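Sorting with cubes: notes for the Povico talk, Wendy Hulme

Start with the mat. Light-blue foam tiles, joined at a puzzle seam, with cubes on top. Ask who has used tiles like these at home. 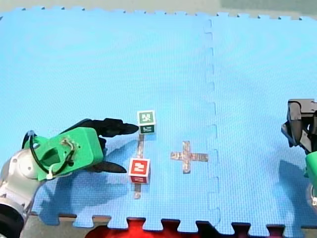
Keep this part to 6 minutes. Say why labels matter: people sort by colour first.

Red label, white blocky pattern, thin cream border.

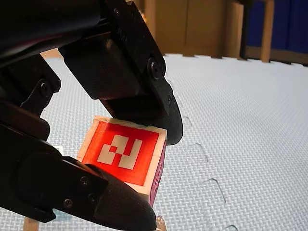 Page last changed: January, by Yhon Zapata

Pause for questions, 2 at most. Then storage and tidying up.
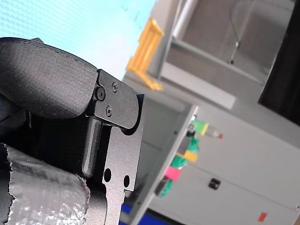 Hand out the Saron sheets. Finish by 28 minutes past.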